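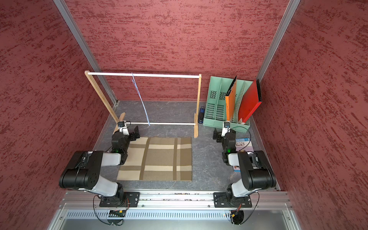
I spent most of Friday, 8th October, teaching a pair of robot arms to tidy up, and I am slower at it than I expected to be.

Yolanda Tillman runs the sessions at our place in Calbridge. The way it works is simple enough. You hold two leader arms, one in each hand, and the follower arms in the booth copy whatever you do. You do the task, press the pedal to save it, put everything back and go again. The target for this set is 400 good runs by November. We had 250 when I sat down.

The hard part is that you can't feel anything. When I pick up a binder at home my fingers know when it has touched the side of the slot. With the leader arms I have to watch for it, and the wrist cameras help more than the wide view does. Min-kyu Do told me to stop looking at the whole booth and drive from the wrist picture once I'm close. That fixed about half of my bad runs.
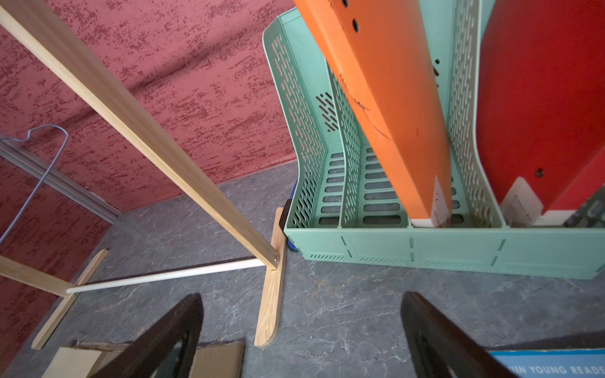 Wrist camera view, with the orange and red binders in the organizer.

The other thing I had to learn was to go at one steady speed. I kept pausing to think with the gripper in midair, and the model will learn those pauses along with everything else. Tomomi Kikuchi went through my first batch and threw out every run where I hesitated for more than a couple of seconds. Fair enough, but it hurt.

If you are starting out, do ten practice runs with the recording off. Open the gripper wider than you think you need to. Take a break when your shoulders get tight, as mine did well before lunch.

I'm back on it next week, on the left arm mostly.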